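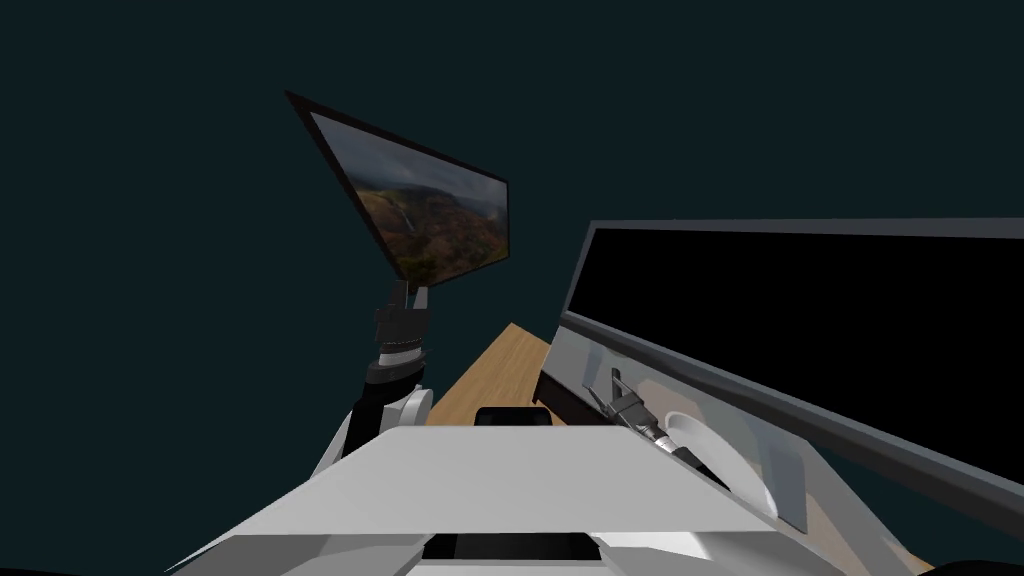 [Home chores] Re: can they do housework yet

Reynaldo Dimaculangan wrote:
> My sister runs a small repair shop and wants to know if she should
> wait a year and buy a machine for the bench work. Moving screens,
> clearing the table, that kind of thing. Is anyone close? I saw the
> Kallio numbers from July and they looked good to me.

Reynaldo,

I would tell her not to wait. The Kallio numbers are for one task, picking up a part that always sits in the same spot. A shop bench is a different job.

Take the monitor task we run in simulation. The left arm has the small monitor by its bottom edge, up in the air and tilted well over, and there is still a big one to deal with on the right. A person would use two hands and set it down flat. We have 3834 runs logged and 1302 of them ended with everything where it should be. That is with two arms and no real glass to break.

Most of the trouble is in the grip. Two fingers on a thin bezel will hold, but the load swings when the arm turns and the wrist has to make up for it. Erkov and Humov both use wider pads on their test arms, which helps with boxes and does very little for flat things.

Two fingers with plain flat faces and a wide gap between them are fine for a cup or a block. 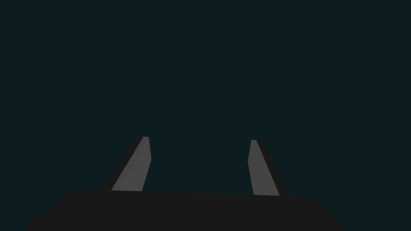 Plates are harder, and so is cloth. I gave the Cinomska folding task 40 tries with the same settings and stopped there - the corners kept slipping out.

If she wants to spend money now, a cart and a good monitor stand will do more for her. I can send you the run logs if you want to go through them.

Amado Manalastas

List contact: write to the list owner | Copyright 2021 the list members | Back to top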